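Burger buns keep collapsing under the filling – hydration or proving?

Forum: Bread and Baking > Enriched doughs

feto_oven
I have been baking buns on a 500 g flour batch since March and the bottoms go soggy within minutes of assembly. The recipe is strong white flour, 62% water, 8% butter, 6% sugar, one egg, 2% salt, instant yeast. Bulk proof is an hour and a half, final proof fifty minutes, then fifteen minutes at 190 fan. Crumb looks even when cold. Once there is a patty and sauce on it, the lower half compresses to almost nothing.

I build in this order: bun, lettuce, cheese, patty, sauce, bun. The lettuce at the bottom was supposed to act as a barrier.
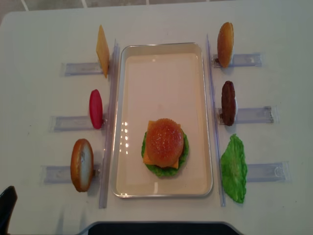

The barrier helps with meat juice but not with sauce running down the sides. I have tried more flour, which gave a dry bun that still went flat. Is this a recipe fault or a baking fault?

Vistow
Your 62% doesn't include the egg. An egg is three quarters water, so with one medium egg in 500 g of flour you are nearer 70%, plus whatever water is in the butter. That is workable for buns but it needs proper gluten development. How long do you knead, and by hand or machine?

feto_oven
By hand, eight minutes. Butter goes in at the start with everything else.

Vistow
There is your fault. Fat added at the start slows gluten formation. Knead without the butter until the dough is smooth, then add it soft in 2 lots. Expect fifteen minutes by hand in total.

meijer1092
I disagree that it is the kneading. I put the butter in at the start every week and my buns hold. Fifteen minutes at 190 fan is the more likely problem if the buns are 100 g or over. Check the internal temperature. Under 92 °C the crumb has not set fully and it will squash, however well the dough was worked.

Vistow
Both can be true. An even crumb when cold suggests it was baked through, though.

meijer1092
It suggests nothing of the sort. An underbaked enriched crumb can look perfectly even. Use a probe.

Roos Van Damme
Two points that have not come up yet.

1. Cooling. Buns cut warm lose steam into the cut face and go gummy. Leave them on a rack until fully cold, and not under a cloth if you want any crust left.

2. Toasting. Toast the cut side dry in a hot pan until it colours, then butter it thinly. The toasted layer slows the sauce down far more than lettuce does. Toast the lower half longer than the top.

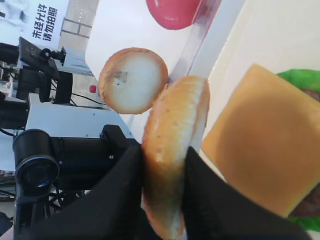
3. Sauce. Put it on the top half only. A thick sauce stays there. A thin one will run whatever you do.

Dikutholm
You said two points and gave three.

Roos Van Damme
The third was free.

feto_oven
Tested over two batches. Batch one, butter added late, same bake: better height, still soft underneath. Batch two, same dough, baked four minutes longer to 94 °C: clearly firmer, crust slightly too dark. I toasted the halves from both. Toasted ones from batch two held for the whole meal.

meijer1092
So it was the bake.

Vistow
Batch one was already better on height, which is the kneading. Drop the oven to 180 for the longer bake and the crust will sort itself out.

feto_oven
Will try 180 next and keep the late butter.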